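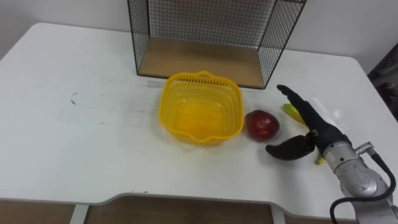 Ticket 141 – Pantry corner: mesh rack wobbles, tabletop marks, produce storage
Opened by: Inger Holst
Assigned to: Ragnheiður Bech
Location: Brandonby, upstairs break area
Priority: Low (requester selected Urgent)
Status: Closed, with grumbling

Original report, Inger Holst
The black mesh rack against the wall rocks when you put anything on its wooden base. It makes a clacking noise every time. I sit four yards away and I hear all of it. Also the white tabletop has gray streaks on the left and a dark smudge that has outlived two cleaning sprays. Also fruit keeps rolling off the rack. Please treat as one issue.

9:20 a.m., R. Bech
It's three issues, but fine. Is the rack the Kárason or the older Pokirier? They take different feet.

9:34 a.m., I. Holst
It's the black one.

10:05 a.m., R. Bech
Went up and looked. It's the Kárason. One rear foot is missing its rubber cap, and the base panel was sitting on top of its clips instead of in them. Pressed the panel down until all the clips caught. Clacking reduced to a tick. Requested a replacement cap from stores.

10:50 a.m., R. Bech
Stores has 125 caps, all for the Pokirier. Tried one anyway. It fell off while I was still holding it.

11:15 a.m., R. Bech
On to the tabletop. Dish soap and warm water did nothing for the smudge. Baking soda paste, left on for 20 minutes, faded it slightly. The streaks look like scuffs from dragging the rack, so no spray is going to lift them. Please pick the rack up when you move it. It weighs less than the average lunch.

11:40 a.m., R. Bech
For the rolling fruit, I'm proposing the yellow Arier basket. It has slotted walls, so air gets in, and sides, so apples don't get out. Keep it in front of the rack.
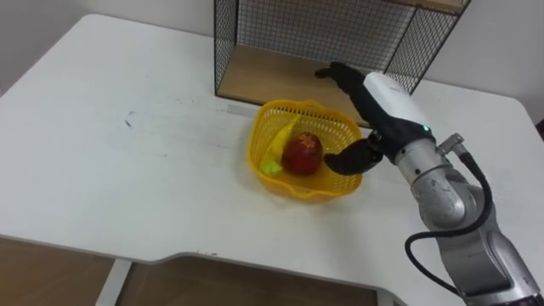 Attachment 1: Yellow basket with the long pepper and the red fruit in it, rack behind.

1:10 p.m., I. Holst
I don't love the pepper in there. It's a vegetable.

1:16 p.m., R. Bech
Noted. Botanically you're on thin ice, but noted. The basket accepts both.

1:30 p.m., I. Holst
Could the basket go in the rack instead? Then we'd get some table back.

2:05 p.m., R. Bech
It could, provided the rack holds still. Cut a cap from an old bicycle inner tube and wedged it onto the bare foot. No rocking, no tick. Lower compartment is the place for the basket, since I don't trust anyone to lift down a load of apples from higher up.

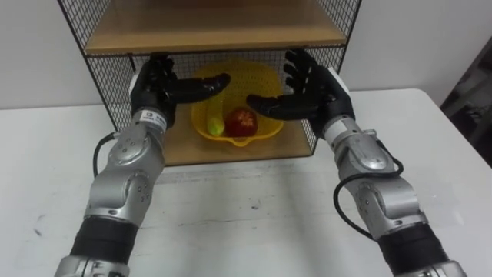

Leave a little room on either side when you set it in, or your knuckles will meet the mesh. Mine have. If the wooden base pops up at the front again, push it down until it clicks and check the clips before reopening this ticket.

2:40 p.m., I. Holst
Rack is quiet. Smudge is still there. I'd call this 50 percent.

2:44 p.m., R. Bech
I'd call it 100, minus one smudge, which now has its own ticket. Proper Kárason cap on order for March. Closing.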